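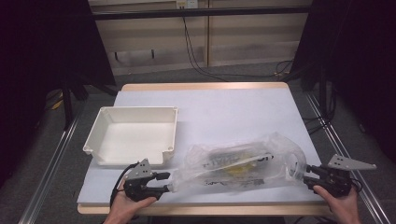 Plastic bags and little packets: getting the upper hand

I have been putting off writing up this page because every time I sit down to it I find another bag stuffed behind the flour, and then of course I have to go and deal with that one first. But several of you have written in to ask how I keep the bits and pieces in our kitchen and workshop from taking over, so let's put the kettle on and have a go at it.

When we moved to Skosthorpe we brought over 400 bags with us (I did count, one wet November, and I don't recommend it). Bread bags, zip bags, the crackly sort that screws come in, and the big soft ones that arrive around everything you order. Most were perfectly good. They were simply living in other bags, which were living in a drawer that wouldn't shut.

Start with a clear table

Do this at a table and not standing at the bench, where you'll only get in the way of dinner. If your table is a nice one, lay a big sheet of paper over it. Pale paper is best, as you can see any stray washer or lentil the moment it drops, and when you've finished you can pick up the whole sheet by its corners and tip the crumbs into the bin.

Then set out one tray. A shallow one with raised sides is ideal, and it should be empty when you begin. I used to have four or five on the go, sorted by colour if you please, and I spent more time shuffling trays than sorting. One tray, one kind of thing at a time, and everything else stays in its bag until its turn comes round.
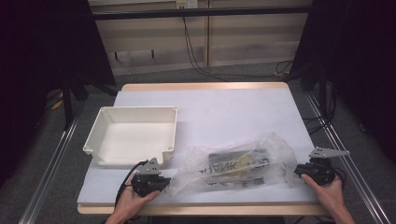

Tray off to the left, bag across the middle, a package still inside.

Flatten before you fold

A bag with something in it wants handling from both ends. Hold one end, hold the other, and draw it out gently sideways so the contents settle in the middle and the creases ease. You'll find the packet is much easier to read that way, and you may well discover you don't need to open it at all. I can't tell you how many packets of picture hooks I've torn open just to see what they were!

If the bag is full of air, leave one end slightly open and press along it with the side of your hand, working towards the opening. Then fold the spare plastic under. A peg or a rubber band does the job nicely. I tried the Holetora clips for a while and they were fine, but they're always in the dishwasher when I want one.

Bags inside bags

This is where I used to come unstuck. Something small arrives in its own packet, the packet is inside a second bag, and you put the whole puffy lot away because it looks tidy enough.
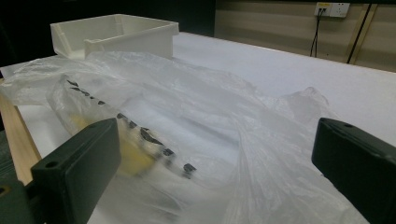 Take off the outer layer if it isn't doing anything. Keep the inner packet when it has the printing on it, because that's the size and the part number you'll be hunting for in two years' time. If the printing is smudgy, write it again on a bit of masking tape while you can still make it out. My friend Noelia Urquijo uses a paint pen straight onto the plastic, and it lasts very well, though she has also written on her own tablecloth.

There are exceptions. Leave the double layer on seeds, on anything that smells (curry powder, fish food) and on small bearings with grease on them — you'll be sorry otherwise, and so will the drawer.

Where the empties go

Smooth the good ones flat, stack them by size and roll the stack up in a tea towel. Eighteen is as many as we ever keep now. Anything sticky, split or gone cloudy goes out. Our council doesn't take soft plastic in the kerbside bin, so check with yours before you put it in with the bottles and tins.

Next time I'll get on to jar lids, and what to do with the ones that fit nothing in the house.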